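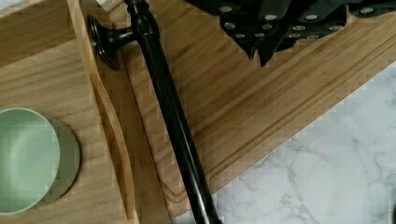
Black bar handle on the edge of a light wooden tray, with a bamboo cutting board.

Skovham Board Oil, Grade 2
Food-contact finish for bare wood and bamboo
Maker: Stunier
Container: 11 fl oz can, screw cap
Availability: in stock

Skovham Grade 2 is a clear, non-drying mineral oil for cutting boards, trays, bowls, rolling pins and spoon handles. It contains no wax, stain, scent or solvent. The oil soaks into the open grain and slows the uptake of water. It does not form a film, and worn areas can be treated again without sanding back the whole piece.

Grade 2 replaces the former Jirneck Light Oil. The formula is the same. Cans with the old label can be used together with the new ones.

Surface preparation

Wash the piece with dish soap and warm water, rinse, and stand it on edge until fully dry. Both faces must be exposed to air. Remove raised grain with fine sandpaper, working along the fibers, and wipe off the dust with a dry cloth. Old varnish or lacquer must be stripped first. Oil will not pass through a sealed surface and will stay sticky on top of it.

Remove hardware where possible. Oil trapped under a mounting foot will creep out for several days and can mark adjoining surfaces.
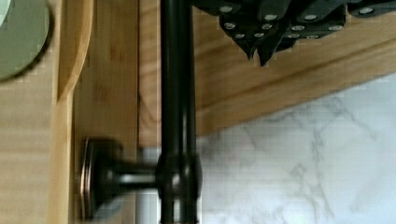 Fasteners should go back in only after the last coat has been wiped down. Tighten by hand, as end grain softened by oil strips more easily than dry wood.

Application

1. Apply a thin, even coat with a lint-free cloth. Cover all faces, edges and grooves.
2. Leave for 20 minutes. Add oil to any patch that has gone dull.
3. Wipe off all excess with a clean cloth.
4. Let stand for 4 hours before the next coat.

New or freshly sanded hardwood takes 4 coats. Bamboo is denser and normally takes 2. Stop when oil no longer soaks in. End grain takes up more than face grain and may need an extra coat by itself.

Treated pieces can be used once the surface feels dry to the touch. Renew the finish when water stops beading.

Storage and cleanup

Keep the can closed, upright and out of direct sun. The oil thickens in the cold and clears again at room temperature. Wash cloths in hot water with detergent. Do not pour leftover oil into a drain.
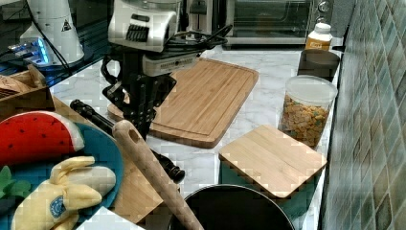

Bamboo cutting boards on a marble-patterned countertop.

Limits of use

Not for outdoor furniture, floors or dishwasher use. Not for pieces already finished with a drying oil such as tung or linseed, unless that finish has worn away. For a firmer surface, follow with Vlad Board Wax after the last coat of oil.

Related items
Vlad Board Wax, tin
Skovham Grade 4, heavy oil for butcher block
Lint-free cloths, pack of 20

Technical contact: Léonie Ferrand, Stunier product support
Page revised Thursday, August 11, 2022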